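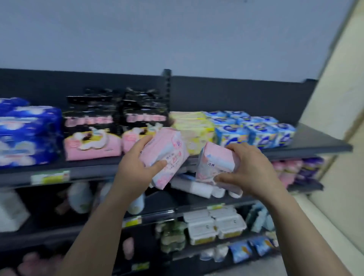 The Model of the Ground

Home Stories Poems Archive Submit Contact

The model came in a glass box and stood on the bar of the supporters' club for most of January. It had a roof on all four sides, which the real ground at Brovness had never had on more than one, and little trees, and a car park with room in it.

I went to look at it on the first night because my brother-in-law rang and said I should. He had already picked his seat. He showed me through the glass, tapping with a fingernail, a grey speck behind the dugout.

"That's me," he said.

"Where's the railway?" I said.

He looked. The railway ran behind the away end, close enough that a high clearance had once gone onto a coal wagon and never been seen again. On the model there was a strip of green felt there instead, and three people made of wire walking a dog.

"They'll have left it off," he said. "To keep it simple."

The new owners were called Mernovine. I had asked what Mernovine did and had been told investments, then leisure, then, by the man who painted the lines, windows. They had bought the club in the autumn when we were second from bottom, and we were still second from bottom, so nobody could say they had made it worse. There was to be a new manager, a new kit and a new ground, which would be called the Plorirari. I asked what that meant as well. It was a name, they said.

The meeting was held in the school hall. We had been asked to put our questions on slips of paper and post them in a box by the door, and I wrote mine out carefully. Who owns the land? I put one in the box and kept a copy in my coat, having been to meetings before.

They had a film. It began with a boy kicking a ball against a wall, somewhere sunny, and a woman's voice telling us that football was about belonging. The wall turned into a stadium. The boy turned into a man in our colours, more or less, though our blue has always been darker. People clapped. My brother-in-law clapped with his hands above his head. 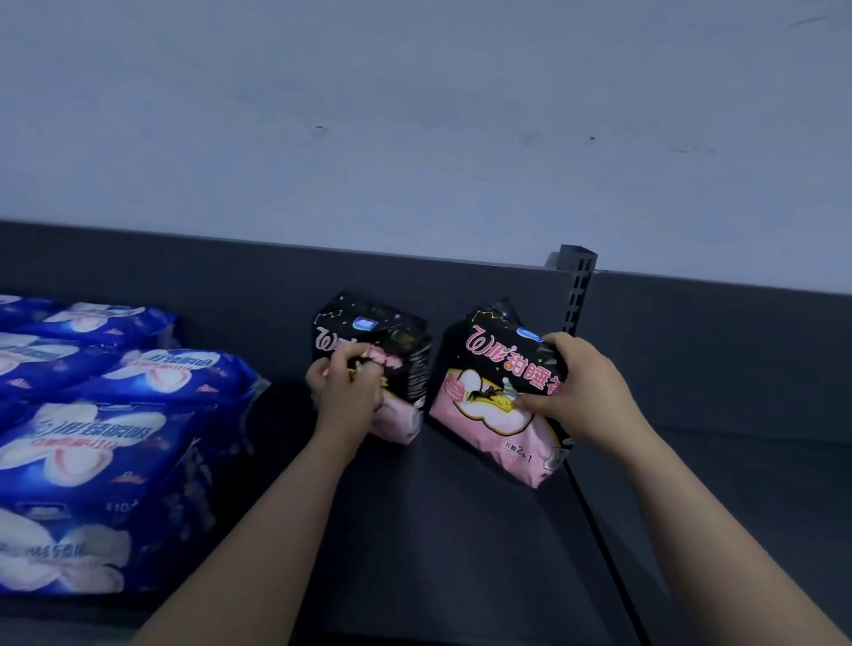 Then a man in a very good overcoat read out the questions from the box. Would there be pies? There would. Would season tickets go up? Not for anyone who signed the founders' list that evening and left a deposit. Could dogs come? He laughed at that and said he'd look into it personally. He turned the last slip over, put it in his pocket with the others and thanked us for a lively exchange.

I put my hand up.

"We've taken the questions," he said.

"You haven't taken mine."

"Was it in the box?"

I said it was. He said in that case it had been covered, and a few people near the front turned round to see who was being awkward. I knew most of them. I had stood beside them in sleet at Correa the winter before, 216 of us in an end built for 1000, watching a game we lost in the first ten minutes and then had to stay for because the coach driver had gone for his tea. Not one of them had believed a word the last chairman said. I couldn't see what was different about this one, apart from the coat.

"Who owns the land?" I said.

"It's all in hand," he said, and the lights went down and they played the film again.

My brother-in-law signed. He didn't tell me how much, and I didn't ask him in front of my sister. On the walk home he talked about the sight lines. He said there wouldn't be a pillar in the whole place. He has stood behind the same pillar since he was nine – he leans out to the left for corners and the right for penalties, and he has a bad neck from it.

"You could be happy," he said, at my gate. "It wouldn't cost you anything."

"What did it cost you?"

He went off up the hill.
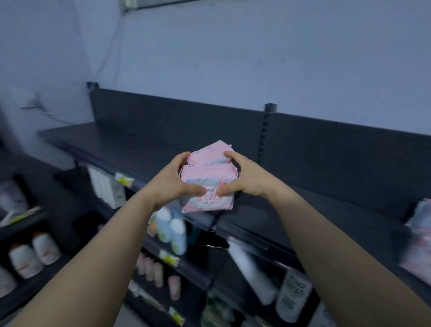 Two soft pink packets, one on top of the other.

On the Saturday we played at home and drew, which was better than we'd managed since November. It was a poor game on a heavy pitch. The new manager wore the same overcoat, or one from the same shop, and stood with his arms folded, and when we equalised he looked up at the directors' seats before he looked at the players. The seats were empty. Perhaps they were at lunch.

At half-time I went into the club to get warm. The glass box had been moved off the bar to make space for the urn and was on a chair by the toilets with a scarf on top of it. I lifted the scarf. One of the wire people had fallen over on the green felt, and the other two were carrying on with the dog.

A train went by behind the away end. You could feel it in the floor. Inside the box the little trees shook, all of them together, and I stood there until they had stopped.

Then I went back out and found my brother-in-law behind his pillar, leaning left.

"Corner," he said, and moved over to let me in.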